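### 3.2 Where baskets are set down

Participants in 23 households kept a laundry log through October, noting where each basket stood between the dryer and the closet. Of 371 entries, almost half named the living room. Most of these placed the basket on the floor beside a sofa (Figure 5), and far fewer on the seat itself. Hoekstra's earlier diary study found the same habit in 16 apartments, though he grouped floor and rug together. We kept them apart, as several people told us they avoid dragging a full basket over carpet. Entries that gave only a room name were left out of the counts by spot.
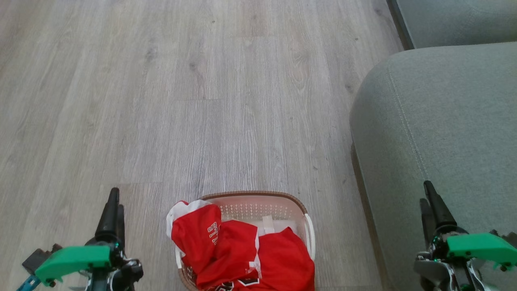 **Figure 5.** Laundry basket on the floor near a sofa arm.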